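Search this site Search Menu

Clomar opens its hand-guided robot teaching program to small packing and sorting shops

4 min read

VAN BEEK, June - Clomar today opened its hand-guided teaching program to small and mid-sized packing and sorting shops, after a spring of trial work at its Gurnska lab. The program lets a person with no programming background teach a two-armed robot a new handling task by doing the task through the robot, over and over, until there is enough to train on.

The package is called Adport. It has a pair of handheld controllers, a recording station and the training software that turns recorded sessions into something the arms can run alone. An operator sits or stands beside the table, moves the controllers, and the arms follow. Every motion is logged along with views from a fixed camera and from small cameras at the wrists.

During the spring trial, operators in Gurnska recorded 1433 demonstrations of everyday handling work: lifting bottles out of baskets, putting them back, passing them from one arm to the other, and setting them down on a bare table. Of those, 963 were kept for training. The rest were set aside for late starts, dropped objects and a long list of small slips that anyone who has used the controllers will recognize.
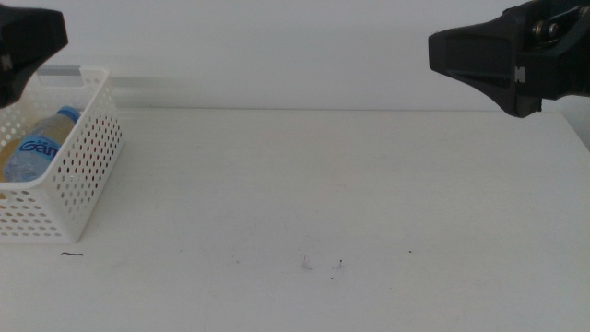 A teaching table at the Gurnska lab, with two arms, a perforated basket and a bottled drink.

"We love how plain it looks," the Adport team said in a joint statement. "It's a white table and a basket you could find in any kitchen - and then you pick up the controllers and suddenly you're thinking about your own wrists in a way you never have before. New operators usually come out of their first hour grinning and a bit sore."

A first-time operator practices for 120 minutes before any recording counts. That time goes mostly to slow approaches and clean releases, the two parts of a pick that people do without thinking when they use their own hands. Operators are asked to vary their starting positions on purpose and to leave the basket wherever the last attempt left it. Early in the trial everything was lined up with tape between attempts, and the trained arms did well only when everything was lined up with tape. The tape was gone by the second week.

The team also changed its mind about mistakes. At first any fumble meant stopping and starting again. Now an operator who misses a grasp is encouraged to back off, try again and keep recording, so that the arms have recoveries to learn from too. The final training set includes 427 of these, and the team is very fond of them.

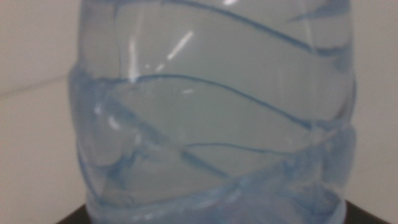 Bottles earned their place in the program by being harder than they look. Clear plastic is tough for any vision system, and a thin wall gives way when it is squeezed. Seen from the wrist, a bottle is mostly wavy blue rib lines and streaks of glare, with the pale background showing through, and a creased patch on one side is enough to bend the ribs out of their regular pattern. Operators learn to read that close view along with the wider one, and they are told to keep using dented bottles. A robot that has been shown only perfect ones is in for a rough first day at a sorting line.

Shops that join will start with one task of their own choosing. Clomar will send a table, two arms and an Adport station, and will train operators on site. Recordings stay with the shop that made them unless it chooses to share them. The company suggests picking something dull and frequent for the first round - a job people already do with half their attention - and leaving lids, bags and anything floppy for later.

The Gurnska lab will keep running through the summer, with work now moving on to two-arm handovers and mixed baskets. Visiting hours for interested shops begin at 10 a.m., and visitors are welcome to try the controllers.

About Clomar
Clomar builds teaching tools for robot arms. Its offices are in Van Beek and its test lab is in Gurnska.

Comments (4)

packline_dad
Does the operator feel anything through the controllers when the gripper closes? We tried a different setup two years ago and everyone crushed everything for a week.

Clomar team
There's a light buzz on contact, though it won't tell you how hard you're squeezing. Most people end up watching the wrist view for that. Come by and crush a few with us!

tallgrass
Glad to see the retries kept in. Would like to know how long each recording runs.

mo_in_returns
Please do cardboard next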